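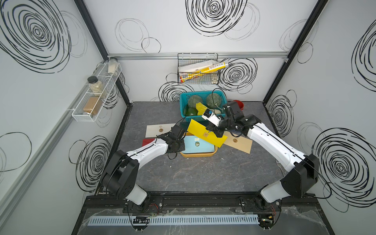
Aleksandra Jabłońska
Corresponding author, Stillgate manipulation group

4.2 Envelope sorting under background variation

Figure 3. Bimanual cell during the envelope task. The right gripper holds the yellow envelope above the orange tray; the left is positioned at the tray's left edge.

The wall panels in Figure 3 carry irregular black spirals on a white ground. They belong to the high-contrast condition, in which the policy must separate thin, flat objects from a background with strong edges at many scales. Household items (a produce basket, a red bowl, jars on a side rack) remain in view as distractors and are never the target of an instruction.

We collected 1,167 teleoperated demonstrations of the task with the Dakano controller and held out 243 for validation. Envelope color, seal type and initial overlap were varied between episodes. An episode counts as a success when all requested envelopes lie inside the tray and both grippers are open.

Grasping dominates the failures. Of the 49 failed evaluation rollouts, most ended with the fingers closing above the paper or pushing the envelope along the table without lifting it. Overlap made this worse: when one envelope covered the corner of another, the policy often selected the lower of the two. Only 2 rollouts failed after a stable grasp, both during release.

Removing the wrist view while keeping the fixed view increased missed grasps in the patterned condition but had little effect with plain panels. We return to this difference in Section 5.1, where the Grastier encoder is compared with the baseline.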